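Ullimora's housekeeping project moves into real rooms

Some of the most tedious work in a hotel is about to become some of the most useful footage a robot can learn from. Ullimora, the small robotics company behind the Urora learning system, has begun recording its first full set of room-tidying examples, and on Tuesday the team opened the door to let a few of us watch.

The setting is a guest room on the second floor of the Lostwood, a roadside hotel that has closed one wing for renovation and agreed to lend out the rooms in the meantime. A person steers two robot arms through a chore from start to finish, the whole thing is recorded, and the recording goes into the pile that Urora will study. Then the room is messed up again, a little differently, and off they go!

The target is 1000 recordings across 14 chores. Making the bed is on the list, and so are wiping a desk, folding a towel and putting a remote control back where it belongs. This week is all about trash.

"Trash is wonderful," said Nathalie Desjardins, who runs the project, and she clearly meant it. "A wrapper has no proper shape. A paper bag is different every time you crumple it. If you only ever teach a robot with nice clean blocks, it has no idea what to do with the stuff people leave behind."

The team had 151 trash recordings saved by the time we arrived, and Farah Saragih was at the controls for the next batch. She used to teach piano, and she says the two jobs have more in common than you'd think, mostly in how much your left hand wants to copy your right.
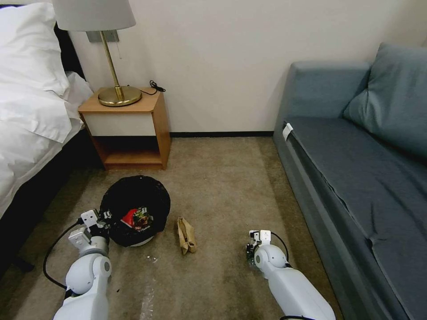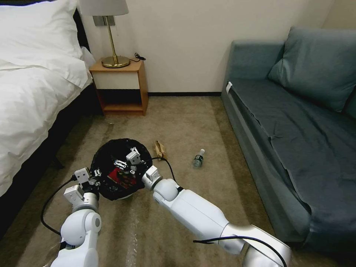 Both arms at work around the lined trash bin, with a crumpled paper bag on the carpet.

Why record so many versions of the same chore?

A learning system that sees a job done one way tends to learn only that way. If the bin is always in the same spot and the bag is always crumpled the same, the robot can fall apart when either one changes. Recording many versions, with small differences in where things sit and how the person handles them, gives it a better shot at a room it hasn't seen before.

That explains the list taped up in the hallway, where Nikola Dervishi keeps track of what gets changed between takes. Bin position, lighting, what kind of litter and how much of it, which arm goes first. He has 30 arrangements written out for trash alone and was adding another in pencil while we talked. He also marks the takes where something slips or gets dropped. Those are kept in a separate folder, and Desjardins is keen to try training with them too, so the system can learn how a person recovers from a fumble.

Each take is watched again before it's accepted. Retno Sembiring handles that part from a desk in the next room, adding short written notes such as "lift the bag by its edge" or "hold the rim steady." The notes are matched to moments in the recording, and the hope is that Urora will eventually follow a spoken request in the same plain words. She gets through roughly an hour of footage before needing a walk around the parking lot.

Mortimer Holloway, the hotel's manager, has been dropping in most afternoons. He was expecting something faster, he admitted, but he has become a fan of the slow, careful way the arms go about things, and he has started suggesting messes of his own from long experience. His idea for the week after next involves shower caps.

The team will stay at the Lostwood through December, with towels next on the schedule. Once the recordings are finished, the first training runs will begin at Ullimora's own workshop, and Desjardins plans to bring the arms back to a room they haven't worked in to see how Urora copes by itself. We've already asked to be there for it.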